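# Order of items on a small self-serve snack table – where do the drinks go?

*Catering and function rooms > Table layout*

**Daniyal Shaikh**, member

I set up a light refreshments table at work for meetings, in a room upstairs from the kitchen. One table, cloth on it, people walk up and take what they want. It runs from 3 pm until the food is gone.

Regular stock is cold bottled drinks, cut sandwiches, packaged snacks, one foil container of something hot or warm, and sometimes small tubs on a stepped acrylic stand. The tables are against a wall, so access is from the front only.

At the moment the drinks are in front at the left and the food runs along the back. People lean over the bottles to get to the sandwiches and the bottles go over. I have tried moving the drinks to a separate chair-height bench but they get missed and I carry most of them back down.

Specific points:

- Is a tiered rack for the bottles worth the space, or do I just keep them in a tub?
- Which way should the stepped stand face when there is access from one side only?
- Do sandwiches hold up in a basket, or do they need a flat tray?

Budget is $50 for anything new. The Griltwood racks are over that, the Stamevari one is under but I can't find the depth listed anywhere.

---

**Yasir Mirani**, member

Put the drinks at the end. People pick up food first and a drink last. If the drink comes first they only have one hand free for the rest.

Tub of ice is fine. We have used one for years. You get water on the cloth.

---

**Fouzia Bangash**, regular contributor

I would not use a tub on a cloth if you have any choice in the matter. Condensation wicks out a long way, and paper napkins nearby are finished in the first half hour. If you must, put the tub on a tray with a lip and check it when you top up.

On the rack: measure the table depth first, then the rack, then whatever you intend to put in front of it. A two-tier rack is deeper than it looks in the listing because the lower tier sits forward of the upper one. Ask the seller for the depth at the base. If they send you the width of the top shelf instead, ask again. I bought a Drilov stand on the wrong figure and it now holds spice jars.

Basic rules for a table against a wall:

1. Tall at the back, low at the front. Bottles count as tall even on a low rack.
2. Nothing that can tip goes between the person and something they have to reach for.
3. Leave one clear patch near the middle. It gets used for putting things down, whether you planned that or not.
4. Foil containers are flimsy at the rim when full. Support them in something rigid, and don't let anyone lift them by the edge.

The stepped stand faces the people, lowest step at the front edge. Heavier tubs go on the bottom. If the stand is clear acrylic, check that it sits level, as a fold in the tablecloth under one corner is enough to start things sliding. Turning it on an angle across a corner of the table can work where the table is deep and the stand is too wide to sit straight.

Sandwiches: a basket is all right for small triangles over a short service. Line it with a cloth or baking paper. Don't stack more than 2 layers, the lower bread compresses and the filling moves. For a long afternoon I use a flat tray with a cover and refill it in small lots from the fridge. Food safety timing is a separate matter, follow whatever your workplace already has in writing.

*Edit: Daniyal asked about colour in a message. A brown or dark grey cloth hides drips better than white, but pale crumbs show more. Choose which one you would prefer to look at.*

---
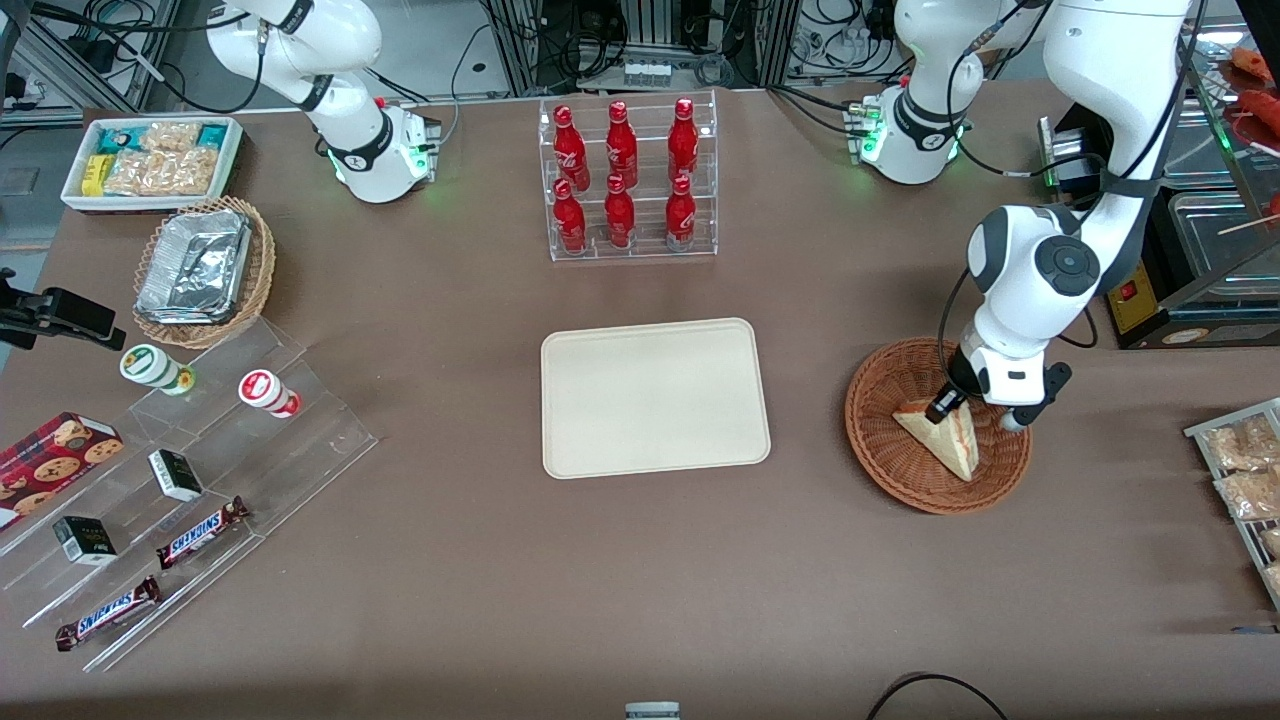 **Merle Cartwright**
*Moderator, Table layout*

I agree with Fouzia on most of it, and the rack is worth having. Six bottles on two tiers, three up and three down, sit at the back centre of the table with all the red caps in view, and the flat cream tray in front of them is the clear patch from her rule 3. The packaged snacks share one white rectangular tray, which I prefer to loose packets – you can lift the lot and wipe under it.

The foil container is in an oval wicker basket and the round wicker basket is for sandwiches. Keep those two apart if the foil one is hot, otherwise the bread dries out on the near side.

For the $50, I would buy the rack and leave the rest as it is. Warraich has two-tier acrylic ones with the base depth in the listing. Take a tape measure to the table before you order.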